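Household Textiles, Unit 4: Sheets, Weave and Wear
Handout to go with the lecture. Bring it to the lab, where it will get wet.

Why we spend a whole unit on bedding

You spend close to a third of your life on a sheet and probably gave it four minutes in the store. The sheet aisle counts on this. It is full of words that sound like measurements and numbers that sound like grades, and by the end of the unit you should be able to walk down it without being pushed around by either.

Fiber first

Most sheets sold for home use are cotton, polyester, or a mix of the two. Linen turns up at the expensive end and wrinkles on the way home. Viscose from bamboo turns up everywhere and is a good deal less like bamboo than the leaf on the package suggests.

Cotton takes up moisture well, and it feels cool for that reason. It also creases, shrinks and takes its time in the dryer. Polyester does none of these things and holds on to body oil instead. A blend gives you some of each. The marketing will only mention the nice half.

Staple length matters more than most of what is printed on the label. Long fibers spin into smooth, strong yarn with few loose ends. Short fibers spin into yarn with plenty of loose ends, and you will meet them later under the heading Pilling.

Weave

Plain weave (sold as percale when the yarns are fine enough) goes over one, under one. Crisp, matte, a little noisy when new.

Sateen floats several yarns over the surface before tucking one under. Smooth, slightly shiny, drapes well, snags on toenails.

Twill is the diagonal one. Common in jeans, less common in beds, hard to kill.

Flannel is a plain or twill weave that has been brushed to raise the surface. Brushing pulls fibers partway out of the yarn, so you are paying somebody to begin the wearing-out for you. It is very pleasant in January.

The thread count problem

Thread count is the number of lengthwise yarns plus the number of crosswise yarns in one square inch. With ordinary single-ply yarn there is only so much room in an inch. Our Trellska sample in the lab comes out at 228, feels fine, and has been through more washes than anything else in the cabinet.

The Sondale sample says 600 on the package. Untwist one yarn under the magnifier and you will find it is made of several thinner strands, each of which was invited to be counted. Both sheets cover a bed. Only one of them needed a ribbon around it.

Pattern: printed or woven?

A check can get onto cloth in two ways. In a yarn-dyed check the yarns are colored before weaving and the pattern is part of the structure. In a printed check the cloth is woven plain and the pattern is applied to one side. Turn over a corner. If the back is noticeably paler than the front, it was most likely printed.

Printed checks can drift off grain. When the lines don't follow the yarns, the sheet looks crooked however carefully you make the bed, and students blame themselves for years.

Small checks also blend at a distance. Two colors that are quite separate up close get averaged by the eye into a third, and the third is the one you will live with. Look at a sample from the doorway before you commit.
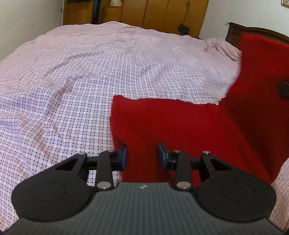
Fig. 4.2. Fine check on a bedsheet. The grid is clear up close and turns to dusty pink farther back.

Solid colors next to small checks are a separate headache, covered in Unit 6 under color matching. For now, note that a strong solid makes a pale pattern look paler still.

Washing

Wash new sheets before first use. Manufacturers put finishes on cloth to make it feel better in the package than it ever will again, and you may as well get the disappointment over with.

Warm water is enough for most loads. Wash saturated colors separately the first few times. Skip the fabric softener, especially on flannel, where it coats the fibers and cuts down how much moisture they can take up. Take the sheets out of the dryer while they are a touch damp if you dislike creases. If you own an iron and use it on fitted sheets, see me after class, I have questions.

Pilling

Pills are loose fiber ends that rub together and ball up. Pure cotton pills tend to fall off by themselves. Blends keep theirs, as the polyester is strong enough to hold the ball on. Shoulders and feet go first.

Lab work

Work in pairs. You need the Osagie swatch, the Stakow swatch, a magnifier and a soft pencil.

Mark a one-inch square on each swatch and count the yarns both ways. Count twice. Your two answers will disagree, so write both down.

Unravel one edge and say whether the yarns are single or plied.

Decide if each pattern is printed or woven, and say how you know. "It looks printed" earns no credit, even when it is right.

Rub each swatch against itself for 8 minutes. Change hands as needed. Sketch the surface before and after.

The write-up is worth 18 points and is due at the start of the next lab. Return the swatches dry, with the labels still on.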